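Home | Projects | Gallery | Notes | Contact

Gallery: the tea table at Jastdale
May - by Benjie Gatchalian

These are from the pouring and handling set we have been recording at Jastdale for the Hanine project. The set is made of short demonstrations. A person drives the arm through a task, the cameras and the joint positions are logged together, and the result goes into the pile that the model learns from. The tea table is one of six stations, and the one visitors ask to see.

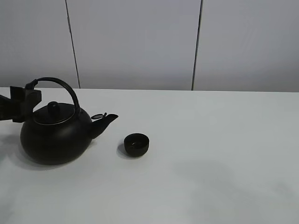
Same teapot and same cup in both pictures, with the gripper on the handle in the first and open above the table in the second.
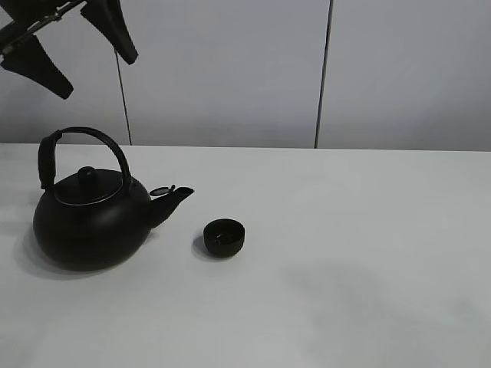

Why record the same small task so many times?

Because the model only learns the spread of cases it is shown. If the pot always stands in one spot, it will learn to reach for that spot, and it will go on reaching there when the pot has been moved a hand's width to the side. So the position of the pot changes between recordings, and so do its angle, the place of the cup and where the arm starts from. One careful recording tells the model that the job can be done. A couple of hundred, each a little different, give it some idea of what can vary and what can't.

Notes on the set

The whole Hanine collection stands at 3,288 recordings across the six stations. The tea table accounts for 238 of those. We kept 194 for training after checking, and the rest are stored separately with a note saying what was wrong with each one. Most of the rejects are timing faults, where one camera started late and the pictures no longer line up with the arm. A few are plain operator errors, such as stopping the recording before the arm had gone back to its resting place.

Failed grasps are kept if the recording itself is sound. We went back and forth on this. Early on we threw them out, and the first model trained on the set had no idea what to do after a miss. It would close on nothing and then carry on as though it was holding something. We now keep the miss and the second try in one recording, marked so that it can be left out if somebody wants only the clean ones.

How the station is run

Sessions are short. An operator does up to 171 minutes in a day, split into blocks, and then moves on to labelling or goes home. Steering an arm by hand is tiring in the wrist and the eyes, and tired recordings are easy to spot afterwards - the arm hovers, drifts and makes small corrections that serve no purpose. The model copies those as readily as it copies anything else.

Before each block the operator gets a printed sheet with the starting layouts. The sheets are made by a script that picks positions at random within the reach of the arm and throws out any where the cup and pot would touch. People are poor at being random. When we let operators choose for themselves, nearly everything ended up in a band across the middle of the table.

The arm control software is Clenimo, with our own logging on top. We changed the logging twice this spring. The older recordings have been converted and should open the same way as the new ones, but if you find one that doesn't, please send the recording number and not just the date.

Labelling

Each recording is cut into stages: approach, grasp, move, release, return. Two people label each one without seeing the other's marks. Where they differ by more than half a second, a third person decides. Nearly all of the disagreements are over the start of the grasp. One person marks it when the fingers begin to close and another when they meet the handle. We settled on contact, and the early labels were redone to match.

There is also one written sentence per recording, saying what was asked for. "Pick up the teapot by the handle" is a typical one. We ask for everyday words and we don't correct the phrasing, so the same task turns up as "lift the pot", "grab the teapot" and "get hold of the handle on top". Spelling mistakes stay in as well.

Handles

A handle that arches over a pot is a good test. There is space beneath it, so a depth reading taken at the handle can easily pick up whatever is behind or below it. The grip also has to be firm enough that the weight of the pot doesn't swing it round. Side handles, which we record at another station, have different troubles and get a separate set of layouts.

Dark objects are a nuisance for depth cameras in general. We looked at dusting or painting things to get better readings and decided against it. A model that can only manage specially painted crockery would be of little use in a kitchen. The depth data is stored as it came, gaps included, with a mask showing where the readings were too weak to trust.

Known problems

The clock on one of the fixed cameras ran slow until a Thursday when we finally replaced the cable and the hub together. Recordings made before that have been corrected by matching the arm movement against the pictures. The correction is good to within two images, which is fine for training but not for anyone who wants to measure speeds.

The lighting also varies more than we planned. The blinds were supposed to stay down and were sometimes up by the afternoon. We have left those recordings in and added the time of day to the log, so they can be sorted if the light matters to you.

Using the recordings

The tea table set will be released with the other five once the Konstantinidis station has been checked, as that one still has about a week of labelling to go. Partners who already have access to the store can take the current version now. Look for the folder marked "checked" and leave the one marked "incoming" alone, because files in it are renamed overnight.

Questions about layouts and labels should come to me. Questions about access go through the contact page.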